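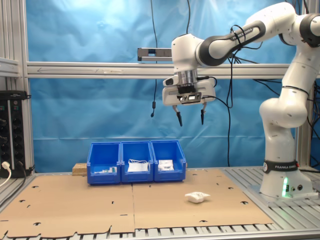

Cuaderno de taller, junio, 16:40

Sigo con lo de ordenar el material sanitario, que era para hacerlo en una mañana y ya llevo dos ratos largos. Graça Coelho me pasó ayer su lista del pedido de Zanomitz y no cuadra con la mía en casi nada (ella apunta por caja cerrada, yo por unidad suelta), así que antes de colocar más cosas en las cubetas me he sentado a ponerlas de acuerdo. Resultado: según su lista entraron 1,105 unidades entre todo, y según la mía 114 menos. Las 114 estaban en una caja sin abrir debajo del fregadero. Pues ya está, cuadrado. Lo escribo con la coma porque así viene en el albarán, que luego alguien me lo lee como uno coma algo y tenemos lío.

Cubetas. Me quedo con las azules de frente inclinado, me gustan muchísimo más que las cajas grises de Divari, que son más hondas y acabas metiendo la mano hasta el codo para sacar un sobre. En las azules se ve lo que hay sin levantarlas. Tres en fila, una clase de cosa en cada una: jeringuillas en su envase, mascarillas y paquetes blancos con etiqueta. Probé a mezclar en una misma cubeta los sobres pequeños con las jeringuillas y fue un desastre, los sobres se cuelan debajo y no vuelves a verlos hasta que la vacías.

Lo de las mascarillas: si las echas de cualquier manera, las gomas se enganchan unas con otras y sacas cuatro cuando querías una. Apiladas planas van mucho mejor, todas en el mismo sentido, y coges la de arriba pellizcando por la tela. Graça dice que por la goma, yo digo que por la tela, y así llevamos toda la semana, ja. En la cubeta caben bien 60 si no las aprietas. Más no metáis, por favor, que las de abajo se quedan marcadas con el pliegue.

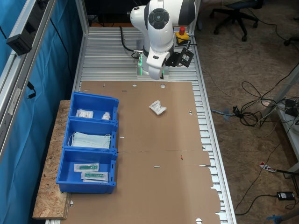
Las jeringuillas, siempre con el papel hacia abajo y el plástico transparente hacia arriba, para verlas sin tener que darles la vuelta. Si el papel tiene una arruga que llega al borde sellado, se aparta y no se discute. Hoy aparté 8, casi todas del fondo de la caja de Nijs, que venía golpeada por una esquina. Las he dejado en una bolsa con mi inicial en el cajón de abajo, NO las devolváis al montón, que quiero hacerles una foto y reclamar.

Sobre el cartón: mi idea era comprar un tapete de goma de Olludard para la mesa, pero mientras tanto los cartones de embalaje desplegados hacen el apaño de maravilla. Tapan las ranuras del perfil de aluminio (¡la de sobres que habré pescado yo con una regla de ahí dentro!) y si se manchan, se tiran y se pone otro. Lo malo son los agujeros y las pestañas, un sobre fino se te puede enganchar al arrastrarlo. Se levanta en vez de arrastrar y listo. He pensado en tapar los cortes con cinta, pero la cinta brilla y además se despega por las esquinas, así que de momento se queda como está.

Para la repisa de las cubetas, el tablero de virutas vale. Es áspero, eso sí, y suelta alguna astillita. Mañana le paso la lija por el canto que sobresale, que ya me he dejado media manga ahí. Si alguien tiene un resto de barniz en casa que lo traiga, no hace falta que sea bonito.

Cosas que se me han quedado a medias:
etiquetas para el frente de las cubetas (las quiero en letra grande, que se lean sin agacharse)
pasar a limpio la lista común con Graça, una sola hoja, por unidades sueltas, y tirar las dos viejas
preguntar a Zanomitz si los paquetes blancos grandes los sirven también en tamaño pequeño, que los nuestros entran justos en la cubeta
reclamación a Nijs por la caja golpeada

Una duda que dejo apuntada por si alguien la sabe: ¿las gasas tienen que ir separadas por fecha o basta con poner lo más viejo delante? Yo estoy poniendo lo viejo delante, pero con los sobres pequeños la fecha viene en un gris clarísimo y tengo que ponerme las gafas para cada uno.

17:55. He vuelto a contar las mascarillas porque no me fiaba. Están bien. Dejo la caja que estaba bajo el fregadero encima del armario, con la tapa cerrada, y mañana empiezo por ella.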